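Wurnby Local Media Report
Issue of 2023-06-16

Prernbridge station moves its late newscast to a shared control room

Channel 11 in Prernbridge has stopped producing its late newscast in its own building. The program is now switched, graphics-loaded and timed from a control room in Boateng that also handles the late newscast of its sister station there. The anchors, the weather desk and the assignment desk stay in Prernbridge. The change took effect at the start of this month, after a test period that began in March.

The station made no announcement on air. Staff were told by memo, and the memo reached this newsletter from two people who received it. News director Caroline Waweru confirmed the contents by email and answered most of the questions we sent. She did not answer questions on cost.

What has moved

Four functions are now done in Boateng for the late program: directing, technical directing, audio, and graphics playback. A single crew does the work for both stations. The Boateng newscast goes live on the hour. The Prernbridge newscast, which used to start at the same minute, is recorded in two blocks before the hour and then joined live for weather and any late story. Viewers see one continuous program. The join comes after the first commercial break on most nights.

Studio cameras in Prernbridge were already robotic and are now driven from Boateng over the same fiber circuit that carries the return video. The teleprompter is still operated locally, by the producer. Waweru said that arrangement is temporary and that the prompter will go to a foot control at the anchor desk when the hardware arrives.

The morning, noon and early evening newscasts are not affected. They continue to be produced in the Prernbridge control room with a local crew. The memo says there is "no present plan" to move them. It does not say how long the present lasts.

Why the late program

Late newscasts are the usual place to start with this kind of consolidation. They are short, the format rarely changes, and much of the content has already run at an earlier hour. Breaking news is less frequent than in the early evening, but when it does come, it is harder to handle with a small crew. That was the main objection raised inside the station, according to the two staff members.

Fletcher Hoani, who directed the late newscast in Prernbridge until the change and now directs the early evening one, described the problem in practical terms. A local director can look through the glass and see that a reporter has walked into the newsroom with new video. A director in Boateng has to be told, by headset, by a producer who is also running the prompter. "It adds a step," he said. "You can write a procedure for the step. You still have to do it."

The procedure has been written. It covers two pages and was attached to the memo. If a story breaks during the recorded blocks, the producer calls the Boateng desk on a dedicated line and asks for a full live show. Boateng then drops the recording at the next story boundary and goes to the Prernbridge anchors. If both stations need a live show at the same moment, the Boateng program has priority for the main control room, and Prernbridge reverts to its own room with whoever is in the building. The procedure names the engineer on duty as the default technical director in that case.

The reversion was tested during the trial. Waweru said the tests were satisfactory. One of the staff members said that in one of them the local audio board had been left in the configuration for the early program and the anchors had no microphones for the opening. Waweru said a checklist for the board had been added as a result.

Jobs

No one was laid off as a direct result, according to the memo. Open positions on the late crew will not be filled. Two part-time camera and floor positions were combined into one floor manager position, which covers the early evening and late programs. Delphine Zamora holds that job. She also cues the anchors for the recorded blocks, a task that used to fall to the camera crew.

The technicians at the station are represented by a local unit whose contract has a clause on work done at other sites. The clause requires notice and a meeting, both of which took place. It does not require consent. Lucinda Benavides, who represents the unit, said it has asked for a written commitment on the early evening newscast and has not received one. She added that the unit has no formal grievance open.

The equipment side

Both stations run the same newsroom computer system and, since last year, the same playout software, Clullitz. That was a condition for the move. Earlier, Prernbridge used a different graphics package, with its own template names, and a Boateng operator could not have called up a Prernbridge lower third without a conversion table.

The change of package required rebuilding the station's graphics library. The old library held 3,646 items, among them maps, locators, over-the-shoulder images, sports logos and generic street shots used behind crime and traffic stories. Many were duplicates or out of date. The rebuilt library holds 3,000 items, a ceiling set by the storage allotted to each station on the shared server. Anything over that must be archived before a new item can be added.

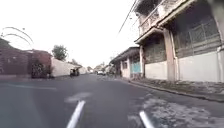

Producers have complained about the ceiling. The late program used to add items freely during the evening and clear them out later, if at all. Under the new system an addition is refused when the library is full, and the refusal appears in Boateng, where the operator may not know which Prernbridge item can safely go. Shoshana Okafor, who manages the library, now archives a batch each afternoon so that the night crew begins with open slots. She said the number of refusals has fallen since she started doing so, and that she has asked for the limit to be raised.

File names were another source of errors during the trial. Both stations had items with identical names. On at least one evening the Boateng operator called up the Boateng skyline for a Prernbridge story, and it went to air. All names now begin with a station prefix.

Audio delay was measured before launch. The return path from Boateng adds enough delay that an anchor hearing program sound in the earpiece would hear his or her own voice late. The fix is a mix-minus feed generated locally, with only the director's cue channel coming from Boateng. This is standard for remote work in the field. It is less common in a studio, and the anchors rehearsed with it for a week before they used it on air.

What viewers may notice

There are few visible changes. The opening wide shot is now a fixed preset, so the slow push toward the desk has gone. Two-shots between the anchors and the weather presenter are held longer, which gives the remote operator time to confirm that the next camera has settled. The closing credits, which used to run in full once a week, have been dropped from the late program and remain on the early evening one.

Sports has lost some time. The sports segment is in the live part of the program and has been cut to allow a fixed end time, because the shared crew must release the Prernbridge circuit on schedule. On nights with late local games the final scores are read over a full-screen graphic, with highlights held for the morning program. The station received some viewer mail on this point in the first week. Waweru said she is looking at moving weather into the recorded portion on quiet nights to give the time back to sports, but the weather desk is opposed, and no decision has been made.

What comes next

The arrangement will be reviewed in the fall. According to the memo, the review will look at on-air errors, overtime, and the number of times the Prernbridge control room had to be used as a fallback. Error logs from both stations are being kept in one file for this purpose. The unit has asked to see the file. Waweru said she would not object to sharing the Prernbridge entries and would have to ask about the rest.

The weekend late newscasts are still produced locally. They are scheduled to move to Boateng after the review if the weekday results are acceptable. Staffing for the weekend shift in Boateng has not been settled.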